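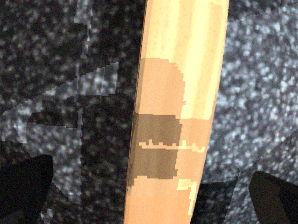 *Simulated view over the gripper: a tan rod with a darker brown band, between the two fingers.*

## Passed in simulation. Passed by whom?

March 24, 2025

Members will have seen the draft guidance on simulated testing that went round in February. It runs to a good many pages and most of them are harmless. The trouble is in section 9, which would let a supplier put forward simulated grasp trials as evidence that a handling cell is fit to be switched on, with "a proportionate amount" of physical testing to follow. The phrase isn't defined anywhere. I looked twice.

Look at the render at the top of this item before you reply to the consultation. I have no quarrel with it as a working tool. The rod is recognisable, the fingers are where you'd want to see them, and anyone writing a grasp routine could get on with their day. But the shading on that rod is made of flat patches with stepped edges. The pale highlight on the right has notches in it like a badly cut key. The surface behind is speckle from top to bottom. If a vision system learns to find the edge of a rod in pictures like this, what exactly has it learned to find? It might be the rod. It might be the notches.

The draft's answer is that the supplier should "consider visual realism". Fine. I consider it every morning. What a buyer needs is a written statement of what the simulator shows well, what it shows badly and what was done about the second group, and the draft asks for none of that.

### The 2000 trials problem

The worked case in the annex is a cell at Flekcombe, where the supplier ran 2000 simulated picks and reported the share that came off. It's offered as good practice. My objections are these.

- There is no word on how the trials differed from one another. The same pick run 2000 times with the rod nudged a hair to the left is one trial with a large electricity bill.
- The failures aren't listed. A dropped part and a part crushed against the table go down in the same column.
- Friction is given as a single value for every surface. Anyone who has handled a turned rod with a band or sleeve on it knows the grip can change along its length, and a picture that shows a darker band tells you nothing about how slippery it is.
- Only 2 physical runs were made before sign-off, both on the same part.

I was told at the Flekcombe open session that the count was chosen because it "gives confidence". It gives the reader confidence. Whether it ought to is a separate matter, and the annex skips it.

### What other people do

The Vương workshop has a house rule that we could do worse than copy. Every simulated result is filed with the version of the simulator, the part models, the friction and mass values, and the starting positions used. If any of those is missing, the result can be used for development but can't be quoted to a customer. It's a dull rule and it takes up a page. They also keep the failed runs, all of them, and a customer may ask to see any they like.

I'd add one thing, which is a named person who signs for the match between the simulated part and the real one. At present everybody signs for their own bit. The modeller signs for the model, the programmer signs for the program, and the gap between the model and the rod on the bench belongs to no one at all. That gap is where fingers get trapped and stock gets bent.

To be fair to the drafters, there is sense elsewhere. Section 4 on emergency stops is clear, and says outright that stopping behaviour must be measured on the real machine with its real load. Good. I'd like to know why the same reasoning was dropped five sections later. A grip that lets go can hurt someone just as a late stop can.

### "But physical testing is expensive"

So I keep hearing. It is, and smaller firms feel it most. I'd be more moved if the draft set out a modest physical programme and let people argue over its size. It could ask for a set of parts at the edges of tolerance, worn fingers as well as new ones, poor light as well as good, and a short report in plain words. Simulation could then do what it's good at, which is finding the awkward cases early so that you know which ones to try on the bench.

As drafted, the supplier picks the simulator, picks the trials, picks the number and marks the paper. I wouldn't buy a ladder on those terms.

### Sending comments

Quote reference 3612 and the section number. General grumbles tend to be thanked and put in a drawer, so offer wording where you can. Mine for section 9 reads:

> Simulated trials may support, and shall not replace, physical trials of grasp and release. The supplier shall state the range of conditions simulated, the known differences between simulated and real parts, and every class of failure observed.

Steal it, shorten it or tell me what's wrong with it. If you have figures of your own comparing simulated and bench results for the same part, I'd very much like to print them next time, flattering or otherwise.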